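9 juin - par Vilja Vainio

Lemero prépare son budget d'équipement, et c'est avec un vrai plaisir que l'on suit cette petite maison dans une aventure qui, en avril encore, semblait bien lointaine ! L'atelier souhaite acquérir 4 bras robotisés pour le tri, une dépense d'environ 45 000 euros, étalée sur trois ans - de quoi laisser à chacun le temps de s'y faire.

« On préfère commencer par une seule table à deux bras, avec de simples bacs en plastique », confie Teemu Karppinen, responsable des achats. Les offres de Maneck et de Dinaretti seront comparées avant l'été.

14 partages - 3 commentaires 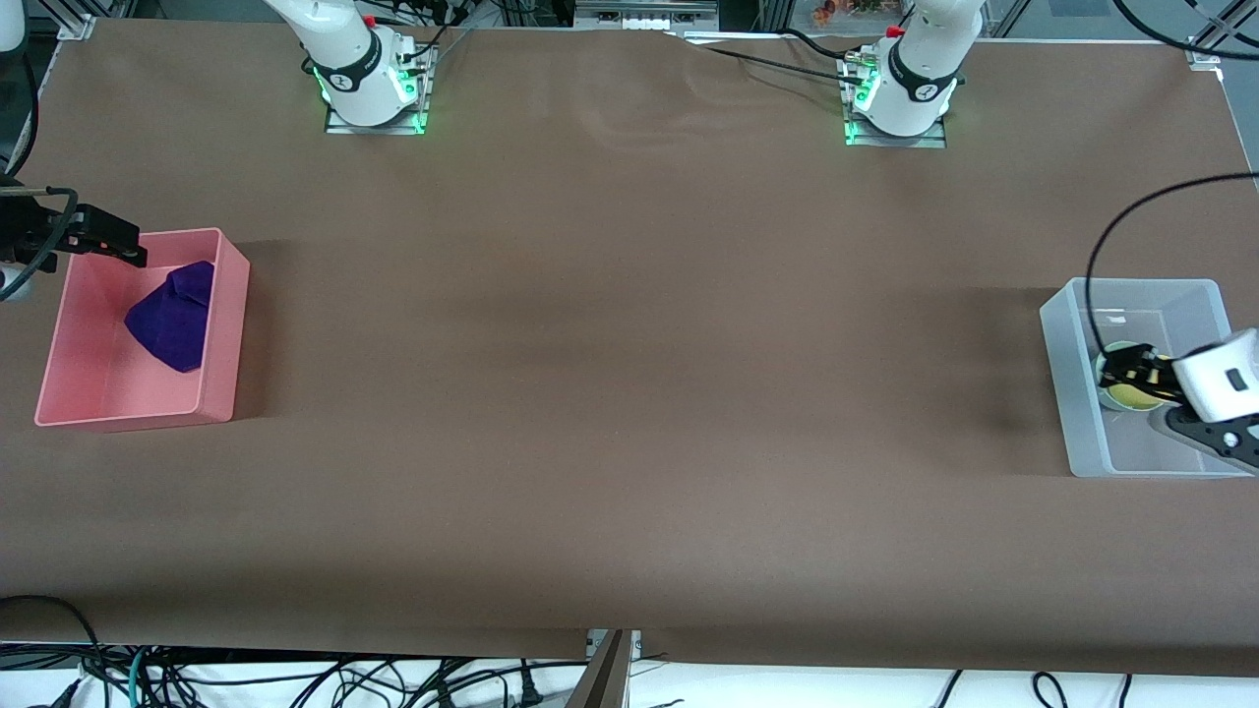
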